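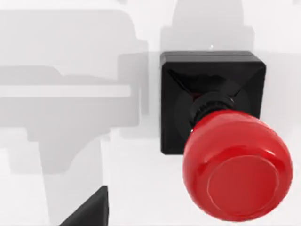
Wie lagert man Stechbeitel und Hobeleisen über den Winter, ohne dass sie Flugrost ansetzen?
Die Eisen werden gereinigt, dünn mit säurefreiem Öl eingerieben und in einer geschlossenen Schublade oder einem Rolltuch aus Baumwolle aufbewahrt, möglichst in einem Raum mit gleichbleibender Temperatur.

Ratgeber > Werkstatt > Handwerkzeug > Pflege und Lagerung

Zuletzt aktualisiert: Freitag, 20. September 2019

Die nachfolgenden Hinweise richten sich an Nutzerinnen und Nutzer der Gemeinschaftswerkstätten Grunus und Undora sowie an alle Haushalte, die Handwerkzeug in Keller, Garage oder Gartenhaus aufbewahren. Sie ersetzen das bisherige Merkblatt vom März.

Reinigung vor dem Einlagern

Holzstaub und Harzreste binden Feuchtigkeit und sind vor dem Ölen vollständig zu entfernen. Für Harz hat sich ein mit Brennspiritus befeuchtetes Tuch bewährt. Lackierte oder mit Schellack behandelte Griffe dürfen damit nicht in Berührung kommen. Bei der Verwendung von Spiritus ist zu lüften, offene Flammen sind fernzuhalten. Anschließend werden die Eisen trocken nachgewischt. Handschweiß ist eine häufige Ursache für punktförmigen Rost; gereinigte Flächen sollten deshalb nur noch mit dem Tuch angefasst werden.

Vorhandenen Rost entfernen

Leichter Flugrost lässt sich mit feiner Stahlwolle und etwas Öl abreiben. Sitzt der Rost tiefer, wird mit Nassschleifpapier der Körnung 400 begonnen und mit Körnung 1.000 abgeschlossen. Die Spiegelseite eines Stechbeitels muss dabei plan aufliegen; als Unterlage eignet sich eine Glasscheibe oder eine gerade Steinplatte. Die Fase wird erst danach bearbeitet.

Stark verrostete Teile ohne Holzgriff können in ein Bad aus Haushaltsessig gelegt werden. Eine Einwirkzeit von 36 Stunden sollte nicht überschritten werden, dünne Sägeblätter sind deutlich früher herauszunehmen. Nach dem Bad wird mit Wasser und etwas Natron gespült, sofort getrocknet und geölt. Verzinkte Teile gehören nicht in Essig.

Wahl des Öls

Geeignet sind Kamelienöl und dünnflüssiges Weißöl. Speiseöle verharzen und hinterlassen einen klebrigen Film, der sich im Frühjahr nur mühsam lösen lässt. Auf eine Handfläche genügen wenige Tropfen. Das Öl wird mit einem fusselfreien Lappen aufgetragen und so weit abgenommen, dass nur ein matter Schimmer bleibt. Lappen, die mit Leinöl getränkt sind, können sich selbst entzünden. Sie werden ausgebreitet im Freien getrocknet oder in einem verschlossenen Metallbehälter mit Wasser aufbewahrt.

Holzgriffe und Hobelkästen

Trockene Griffe aus Esche oder Weißbuche werden einmal jährlich mit Leinölfirnis eingelassen. Überschüssiges Öl ist nach einer Viertelstunde abzuwischen. Bei Holzhobeln wird der Keil gelockert, damit der Kasten nicht unter Spannung steht. Das Eisen bleibt leicht zurückgezogen im Hobel.

Lagerort

Ungeheizte Gartenhäuser sind wegen der Tauwasserbildung nur bedingt geeignet. Ist kein anderer Ort vorhanden, empfiehlt sich eine dicht schließende Kiste mit Trockenmittel. Beutel mit Silikagel lassen sich im Backofen bei niedriger Temperatur regenerieren, sofern der Hersteller dies zulässt. Zeitungspapier nimmt Feuchtigkeit auf und ist als Einwickelpapier ungeeignet. Kartoffeln, Streusalz und Düngemittel sollten nicht im selben Raum lagern.

Eine Sichtkontrolle alle sechs Wochen reicht in der Regel aus.

Rückfragen zur Pflege von Handwerkzeug beantwortet Halyna Lytvynenko, Werkstatt Grunus. Termine zum gemeinsamen Schärfen in Undora vergibt Jianhua Gu.

Diese Website verwendet Cookies. Mit der weiteren Nutzung erklären Sie sich damit einverstanden. Einstellungen | Akzeptieren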